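4.2 Shop-floor chores: opening and refitting a workstation

The second group of tasks was taken from the repair shop in Granell, where used workstations are prepared for a new owner. We chose this work because it is often named as the next step for automation, and because the staff describe it as boring. In total the system made 899 attempts on the tasks of this group, and all of them were started from a chassis that was already open and lying flat on the bench.

The results differ strongly between the tasks. Pressing a latch outwards was completed in 97 per cent of the attempts. Placing a memory module in the correct slot and pushing it until both ends were closed was completed in only 30 per cent. Most failures came in the last few millimetres, when the module stood slightly tilted and the controller continued to push. A human worker feels this at once and corrects it with the thumb. Our controller, which follows the method of Robles and Baudry, noticed the tilt too late or did not notice it.

Cables were the second difficulty. They are soft, they do not return to the same position, and they can hide exactly the part which the gripper must reach. The view from the wrist, given in Figure 3, has a further limit: the fingers themselves cover a part of the board when they come near to it.
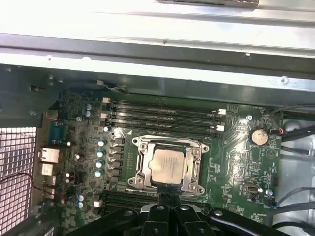

Figure 3. Wrist view of the motherboard with empty memory slots.

For this reason we do not agree with the opinion that such work is nearly solved. In the household group (Section 4.1) a small error was usually harmless - a towel folded badly is still a folded towel. With a motherboard the same error can damage a socket, and the shop loses the whole machine. Heino Org, who supervised the bench, stopped the arm by hand whenever he judged the force to be too high, and these attempts are counted as failures.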